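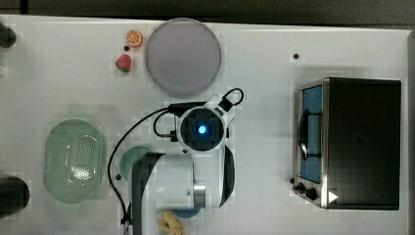
Bronddale holds its housewares and toy fair every January, on the theory that anyone willing to drive there in January must be serious about buying. I have a small shop that sells kitchen things and, in the front window, the kind of toys that keep children from touching the kitchen things, so I go. This year play food was everywhere. A strawberry lying on its side with its leafy green top, an orange slice with the segment lines radiating out the way a child would draw them: I must have been shown that pair at every second booth, usually by someone who felt the strawberry was a breakthrough.

The fair is in the old Baran hall behind the rail yard. It covers 3,000 square meters, all of them carpeted in a green that was removed from production for good reasons. Parking is free if you arrive before eight. I arrived at ten past and paid.

I started with crockery, which is what I was there for. Wumik had the big corner stand again and was pushing a stoneware range in four colors, all of them gray. The plates are good. They stack without wobbling and the foot ring is ground smooth, so they won't scratch a table. The minimum order is 60 pieces per color, and when I asked whether I could mix two grays in one order, the salesman looked at me as if I had proposed mixing two religions. I took a price list and a mint.

Sireck, across the aisle, makes enameled saucepans and has done so in the same shape for as long as I have been buying them. Their news was a lid. It has a slot in it for the spoon. I picked it up, put it down, walked away and came back after lunch to order it, along with the small milk pan. Delivery is promised for March, and I have written April in my own calendar.

Lunch was soup or no soup. The line for soup went past the candle section, so everything afterward tasted a little of fig.

In the afternoon there was a factory visit for anyone who had signed up, and a bus took us over to the Wumik works. You get earplugs and a paper hat. The kiln is the thing to see — a long tunnel with cars of plates creeping through at a pace that would annoy a snail. They fire 2,000 pieces on a normal shift. The seconds go into a shop by the gate, where I spent more than I had spent at the fair, mostly on bowls with a flaw I still can't find.

The bus back left at four. My order from the toy aisle, in the end, was one box of wooden eggs and no strawberries. I may regret that by summer. The fair's online catalog stays up until the end of February, and the Sireck lid is on the second page.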